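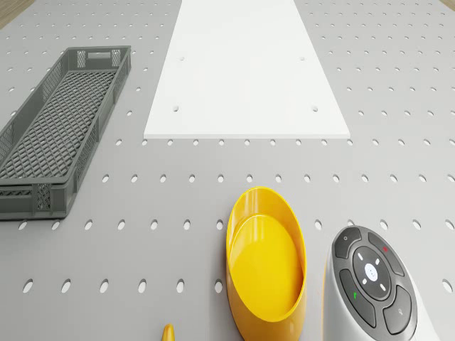
One reader of the draft objected that a chapter on buying a simulated work cell should come after the chapter on grippers, on the grounds that you cannot judge a virtual cell until you know what the hand in it can do. The order has been kept. Most shops now meet the simulated cell first, as a download, and choose the gripper months later with the simulator already open on the desk.

September
Wattanapong Applied Automation Series
Reading time: 16 minutes

Chapter 5
Evaluating a Packaged Cell: The Hidport Kit

5.1 Scope

A packaged cell is a set of scene files, object models and task definitions sold as one item. The buyer gets a work surface, a stock of parts to put on it, and a script that places the parts and scores the result. The hardware may come later or not at all. This chapter works through one such package, the Hidport kit from Wulten, and uses it to introduce the checks that apply to any product of the same type.

The copy used here is the classroom edition, installed on the teaching machines at the Sestby lab. The production edition has the same scene files and a different license server. Where the two editions behave differently, the text says so.

5.2 What the kit contains

The kit is delivered as a library of 79 object models and a smaller number of base scenes. The models are ordinary household and shop items: crates, bowls, flat boards, handheld controls. Wulten sorts them by handling class in the catalog, and the class determines which grasp settings the task script loads.

The view at the head of the chapter is from a base scene with a perforated gray work surface. The objects lie with open space between them, a condition the kit calls "sparse." Sparse layouts are used for first trials, when the user wants to know whether a single object can be located and picked up without its neighbors affecting the result. Crowded layouts are covered in Section 5.6.

Each object in a sparse layout tests something different. The dark crate has lattice walls and a mesh floor, so a depth sensor model may return points from the surface beneath it as well as from the crate. The yellow bowl is glossy and has a thin rim; a planner that looks for a flat top face will find none except the interior floor. The white board lies flat on the surface and has little thickness to grip. A suction tool would suit it, provided the cup is kept clear of the drilled holes. The remote control has a rounded body, and its color contrast falls on the button panel, where an edge detector can mistake the panel outline for the outline of the object.

5.3 Setup

Installation follows the printed guide with one exception. The guide tells the user to load the object library before setting the unit scale. On the classroom edition the order should be reversed. If the library is loaded first, the collision shapes keep the default scale while the visible shapes change, and objects will appear to float or sink when physics is turned on. The fault is easy to see with a bowl and hard to see with a flat board.

Setup proceeds as follows.

Set the unit scale to meters.
Load the base scene.
Load the object library.
Turn on the collision overlay and compare it with the visible shapes.
Run the settle routine before saving.

The settle routine lets every object come to rest under gravity. A scene saved without settling will still open, but the first run and the second will start from different poses, and their scores should not be compared.

5.4 The work surface

Perforated surfaces deserve a separate check. The holes are useful in a physical cell, where fixtures are pinned to them. In simulation they add cost. Every hole that is modeled as real geometry adds faces to the collision mesh, and contact calculation slows as the mesh grows. Hidport offers two surface types to deal with this: "full," with the holes present in the collision mesh, and "skin," with the holes drawn but the contact surface left flat.

Skin is the right choice for picking and placing objects wider than a hole. Full is needed for pegs, pins, and any task in which a narrow part or a fingertip could enter the perforation. The classroom edition opens in skin mode and gives no warning when a peg task is loaded over it. The peg then stops at the surface as if the hole were filled, and the task script records a failed insertion. Students at Sestby have spent whole lab periods tuning a controller that had nothing wrong with it.

5.5 Lighting and sensor models

The default lighting is even and the shadows are soft. Such conditions flatter a vision system. A detector trained only on default renders should be expected to lose accuracy under a single strong lamp, and the glossy objects will be affected most. The kit includes a lighting panel with adjustable direction and strength, but the settings are stored with the session and not with the scene. Write them down, or export the session file along with the scene.

The camera model accepts focal length, position and noise level. Lens distortion is available in the production edition only. Buyers who plan to match a physical wide-angle camera should confirm this point with Wulten before ordering, as the upgrade is priced per seat.

Before going on to Section 5.6, open the sparse scene, run the settle routine, and record the resting pose of each object. The values will be needed for Exercise 4.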